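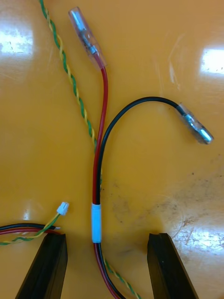 Deok-su Kang said the well had never been dry, not once, and anyone who told Farnham different was after money.

He said it from the doorway of the feed store, with his hat on, to nobody who had asked him. Farnham was at the counter paying for salt. He had the letter in his shirt pocket, folded in four, and he had been telling the girl at the register what was in it.

The letter was from a firm called Zavari. It said that the water under his land was dropping, that he could expect trouble by November, and that for $800 a man would come out with two brass rods and find him a better spot to drill.

"Rods," said Kang.

"It says they've done 1391 wells."

"Does it say how many had water in them?"

Farnham took the letter out and looked. It didn't.

He drove home with the salt sliding in the truck bed. He didn't believe in rods. His mother had believed in them, and in copper bracelets, and in a preacher from Jorkano who sold her a blessed apron, and she had died owing the dentist. On the other hand, the kitchen tap had been coughing since spring. He had put it down to the washer. He had changed the washer.

The man came on a hot afternoon. His name was Sung and he wore good shoes. He walked up and down behind the barn with the rods held out in front of him like a waiter with nothing to carry, and Farnham walked behind, watching his wrists.

"You're tipping them," Farnham said.

"The water tips them."

"I saw your thumb go."

Sung stopped. He was younger than he had looked in the car. "Do you want to try?"

Farnham did not want to try. He took the rods and walked toward the fence, feeling stupid, and near the old pear tree they swung together and crossed. He stood still. He backed up 3 steps and walked forward again, and they crossed again. He checked his own thumbs. He thought they had moved. He couldn't have sworn to it in court.

"There you are," said Sung, and wrote something down.

"The ground slopes here," Farnham said. "They'd swing for anybody."

"Could be that."

"What do you mean, could be?"

Sung shrugged and asked if he could have a glass of water. They went inside and Farnham ran the tap. It coughed, spat, and then gave a clear, steady stream, as good as it had in years – which proved nothing, he told himself. Sung drank it standing up and said it was nice water.

Farnham didn't pay him the $800. He paid him 9 dollars for gas, and Sung took it without an argument, and that bothered Farnham more than an argument would have.

In the evening he went out to the pear tree with a fence post and a hammer. He was only going to mark the slope. He drove the post in where the rods had crossed, moved it a foot to the left, and then moved it back.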